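The Sofa Has Landed

05/10/2018

It's here, it's in, and I'm writing this post from the far end of it with a cup of tea balanced on the arm (don't tell anyone, I made a rule about that on the very first evening).

If you've been reading since June you'll know the old sofa had been on its last legs for ages. It was a two-seater, dark blue once, bought when I lived in the flat on Stockdale Road, and it had a dip at one end so deep that you had to plan your way out of it. I'd patched it, stuffed it, put a board under it and covered it with three throws at a time. When the board cracked I gave in and started looking properly.

And oh, did I look! I sat on everything. I took a tape measure and a flask and made a day of it, twice. The first place was Billetti, where everything is gorgeous and very low, and where I got down on to a grey linen number and couldn't get up again with any dignity. Then there was a warehouse out past the ring road with sofas stacked on their ends like books. I'd nearly talked myself into a plain three-seater when I went into Drovitent to get out of the rain and found the Gesari, which is a corner one, beige, and so soft to the touch that I stood there stroking it for a good while before I remembered to look at the price.

The price was fine, by the way. It was the ex-display model and they took another 60 pounds off when I said I'd have it that week.

I'd never thought of myself as a corner sofa person. I thought they were for big houses. But our front room is an awkward shape, with the chimney breast on one side and the door in a silly place, and the old two-seater always left a dead corner behind it where things went to gather dust (a tennis racket, a lamp with no plug, a whole bag of Christmas cards I never sent). The new one goes right into that corner and uses it up. The room feels bigger with a bigger sofa in it! I've no idea how that works but I'm delighted.

Getting it through the door was less fun. It comes in two sections and the longer one cleared the hall with nothing to spare. We had the front door off its hinges in the end, and the coat hooks off the wall, and there's a scrape in the paint by the light switch that I've decided I can live with until spring. From van to front room took around 20 minutes, and most of that was spent standing in the hall saying "left a bit".

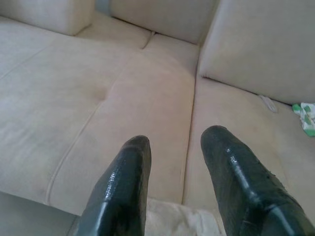 The new sofa, beige and squashy, with a pale bit of fabric left on the seat.

Now, the colour. I know. Everybody I've told has pulled the same face, and yes, I do drink red wine and yes, I do eat curry in front of the telly. But I've had dark sofas all my adult life and every one of them showed up crumbs, fluff and pale hairs from across the room. This one changes all day long. In the morning it's nearly cream, and by teatime it goes a warm, slightly pink biscuit colour that I could look at for hours. The fabric is fuzzy enough that you can draw on it with a finger and then smooth it out again, which I have done far more often than a grown woman should.

I also love the little dimple in the seat cushion. It's such a small thing, but it makes it look plump and properly upholstered, like something from a hotel lounge. It does collect toast crumbs. I've found that the small brush attachment on the hoover gets them out in one go, and if you go along the seams while you're there the whole job is done before the kettle boils.

What I haven't sorted out yet is cushions. I have 19 scatter cushions. Please don't ask how. The old sofa needed most of them just to be comfortable, and this one doesn't need any, so I've been trying them in batches. The mustard ones look lovely. The green velvet ones look lovely on their own but not with the mustard. The stripy ones I made at evening class look terrible and I'm keeping them anyway. The rest are in a bin bag on the landing waiting for me to be sensible.

Next job is a side table, as the old one is now far too tall and you have to reach up for your drink. I've seen a round one I like with a lip round the edge, and I might have a go at painting it myself. If anyone has used chalk paint on something that gets mugs put on it every day, do leave me a comment and tell me how it held up, and whether you waxed it or varnished it!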